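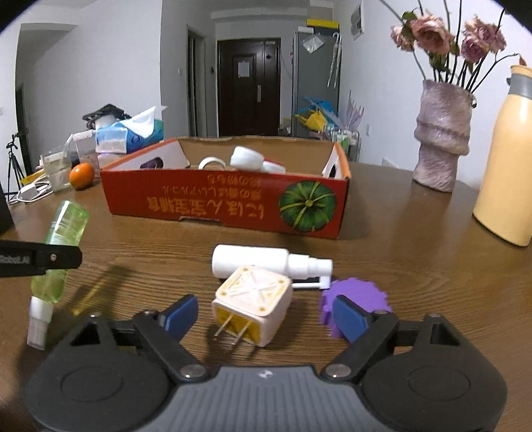 What makes a payment to a town official a bribe and not a gift?
Under the law we looked at, it comes down to what the giver wants back. If the money or favor is meant to sway an official decision, it's a bribe, even if the official would have decided the same way regardless.

Project report, Local Government and Ethics
Topic: conflict of interest forms and small contracts in Fuvitz

Why we picked it

Fuvitz had the Brarko paving story last year. Brarko got the resurfacing work, then the local paper found that a council member's spouse had been paid by Trurent, a consulting firm that did the bid specs for the same job. No charges so far. The council member said the form was filed late by mistake. We wanted to know how normal a late form is. Is it a red flag or is it just paperwork.

We are not saying anybody took a bribe. Our instructor asked us to put that in writing so there it is.

What we used

The town's purchase order list, which is public and comes as one very long PDF. 2389 lines after we took out the duplicates. Then the disclosure forms for council members and department heads, which you have to ask for at the clerk's window. The clerk's office was nice about it but closes at noon on Monday and we lost a day to that.

Also council minutes, the town purchasing code, and the state ethics handbook (old edition, the new one wasn't up on the site yet).

How we did it

Copied the PDF into a spreadsheet. Took forever, the columns break every time a vendor name runs over two lines. Then matched vendor names against any business listed on a disclosure form. Matching by hand, mostly. Tried a fuzzy match formula first and it paired a tree service with a dentist so we quit that.

When we got a match we went to the minutes to see whether the person voted, stepped out, or said something on the record. Then checked the date on the form against the date of the vote.

What we found

Seven matches. Smaller than we guessed going in. Most were dull, for example a department head whose brother owns the shop that services the mowers, disclosed every year, and the orders get signed by somebody else. That is how it's suppose to work.

In 4 of them the form was dated after the vote. Brarko/Trurent is one. The rest were little purchases, and in each of those the minutes show the member stayed in the room and voted yes along with everyone else.

The bigger thing for us was the code itself. It says forms are due "promptly." No number of days, no penalty. Ondrejka, the next town over, has a hard deadline and the clerk reads the missing names out loud at the start of the meeting. We could not find a late form there for the same period, but we only read the minutes, not the forms, so take that as weak.

Another gap: consultants. A firm that writes the bid specs never has to file anything in Fuvitz. Trurent didn't break a rule by not telling the town who it was paying. There was no rule. Somebody who helps decide what the town buys can have money tied up with whoever votes on it and the only check is the member's own form.

Problems with our data

Forms list businesses, not always the legal name. So we probably missed some. Spouses are covered, adult kids are not. The purchase list leaves out anything paid by town credit card. One disclosure folder had a page we couldn't read at all, bad photocopy, we left it out of the matching.

Also we split the list between us and did not double check each others half until the last week. Found a few errors then. Fixed, but there may be more.

What we would suggest

Put a real deadline in the code. Before the vote, not after. Make anyone who writes bid specs file the same form as a department head. Post the forms online so people don't have to come in before noon. If a member has a tie to a vendor, they should leave the room, and the minutes should say when they left and when they came back.

We sent this section to the town in October and got a reply that it was recieved. Nothing since.

Still to do

Add the credit card purchases if the records request comes through. Redo the Ondrejka part with the forms themselves. The spreadsheet is in the class folder, second tab is the matches, ignore the third tab.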